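OK so I did my first proper cave dive weekend at Skuveck and I have thoughts. Many thoughts. Thread!
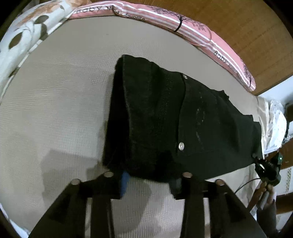

2/ For anyone who doesn't know it, Skuveck is a flooded slate quarry with an old mine level running off the north wall. You do the open water part first, and if the guides are happy with you they take you in through the adit on day two.

3/ Drove up after work, got to the Prieto bunkhouse at stupid o'clock. Bunks are fine, the drying room is GLORIOUS. Proper heaters, big hooks, a bench you can sit on while you fight your way out of a drysuit.

4/ First dive was a 27 minute weight check and a swim along the ledges. I was two pounds light with the new undersuit, which I'd have sworn was impossible. Moved some lead around, tried again, perfect.

5/ Second dive we went down to the crane at 21 meters. It's still standing! You come down the wall and there's this big dark shape and then suddenly you're right next to the jib. I squealed into my reg. My buddy heard it.

6/ Water was 48F at the surface and a bit less at the bottom. Hands were the weak point. I had the Furumier dry gloves on and they stayed dry, but I need thicker liners. Any favorites? Merino or fleece?

7/ Line drills in the parking lot that afternoon, eyes shut, reel clipped off to somebody's roof rack. Felt silly for the first ten minutes. Did it again with the whole group and got properly competitive.

8/ Day two, the adit. The guideline goes in 148 feet to the first chamber and that was our turn point, no arguing. Vis going in was lovely. Coming out, less lovely (sorry to the team behind us, I'm working on my frog kick).

9/ The chamber though. You can see pick marks in the wall. Rails on the floor, a bit of chain, and this pale green slate that lights up when you put a torch across it. I could have stayed there all day but gas is gas.

10/ Things I'd change: a second backup light on the helmet, a shorter hose on the left side, more soup. Way more soup.

11/ Parking is 20 bucks for the day, cash, and the gate shuts at 5 pm sharp. Air fills on site, nitrox you have to book with Tenness a few days ahead.

12/ Going back in November if I can get a spot. They're talking about running the line through to the second chamber for people who've done the first one and I want in SO badly.

13/ Oh, and someone asked about the bunkhouse kitchen: yes there's an oven, no there isn't a can opener. Bring one.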